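Urkedell lets the simulator tip over, and on purpose this time

ILTCOMBE, May 12, 2021 - For most of its short life, the planning software made by Urkedell has lived in a simulated room where gravity behaves, the furniture is screwed down and the robot gets as many tries as it likes. The company released version 5 of the package this week. Its main selling point is that it can now tell when it has no idea what it is looking at.

The package, called Fistby, sits between a robot's cameras and its arms. It takes in what the cameras report, decides what is where, and hands the arms a plan. Earlier versions did the first and last of those jobs well enough, and treated the middle one as a matter of confidence.

Both views come from the simulator, one over the robot's torso and one close up at a gripper.

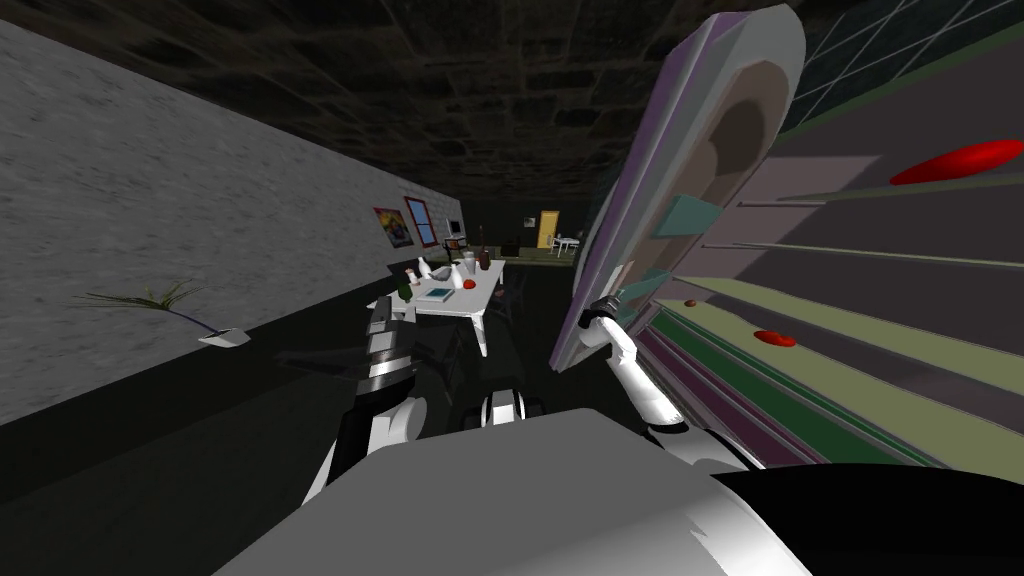
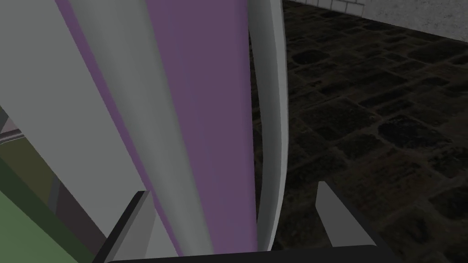
The trouble Fistby is meant to fix is an old one. When a gripper moves in close to something large, the nearby camera loses nearly everything else. A planner that knew a moment ago where the table was must now work from memory, and software memory is either perfect or gone. Version 4 handled this by assuming that anything it could no longer see had left the room.

"It would pick something up and then plan a path straight through the furniture, because as far as it knew there was no furniture," said Kerttu Ojala, who leads the perception group at Urkedell. "It was a very optimistic program."

The new release keeps a running guess about every object it has met, along with a number for how much it trusts the guess. The number drops as time passes and drops faster when the robot bumps things. Once it falls below a limit set by the user, the planner stops and asks the cameras for another look. Ojala's team spent much of April arguing about the limit. Set too low, the robot charges ahead. Set too high, it stands there checking on the same cup until somebody goes to lunch.

The default in the shipped version is a compromise that, by Ojala's account, pleases no one on the team equally.

Also new is what the release notes call attitude recovery. Robots work out which way is up from their sensors, and sensors drift. Fistby now compares the long straight lines it finds in a camera view, such as the edges where walls meet floors, with what the joint readings say the camera ought to be seeing. If the two disagree, it corrects its idea of the camera's angle and carries on. The old version corrected its idea of the room.

Sabina Sokol, who tests the software at Okafor, a parts handling firm and one of 12 early customers, said the change was welcome. Her group had been restarting the planner by hand whenever it got turned around, a chore that had its own line on the shift schedule.

"We had a laminated card for it," Sokol said. "Nine steps. Step one was 'wait.'"

She has a few complaints left. The new version writes far more to its logs, and a long run can fill a small drive before the shift is out. The messages have grown chattier as well. One of them reads, in full, "Possibly a shelf." Urkedell said a quieter logging mode is planned, and that the message will stay, as customers have grown fond of it.

Not everyone is ready to upgrade. Rhonda Charbonneau, a contract programmer in Iltcombe who writes add-ons for the package, said 23 of her scripts relied on the old behavior, including a few that only worked thanks to it. The change to how objects are stored means each one has to be rewritten, and the guide to doing so currently ends with a heading and no text under it.

"I'm sure it's a good heading," Charbonneau said.

Ülle Ots, who handles releases at Urkedell, said the rest of the guide is being written and that version 4 will get fixes for another 12 months. Users can run both versions on the same machine, though they should avoid pointing them at the same robot.

The update is free to current license holders. It installs over the network, and the installer shows a progress bar that Ots described as an estimate.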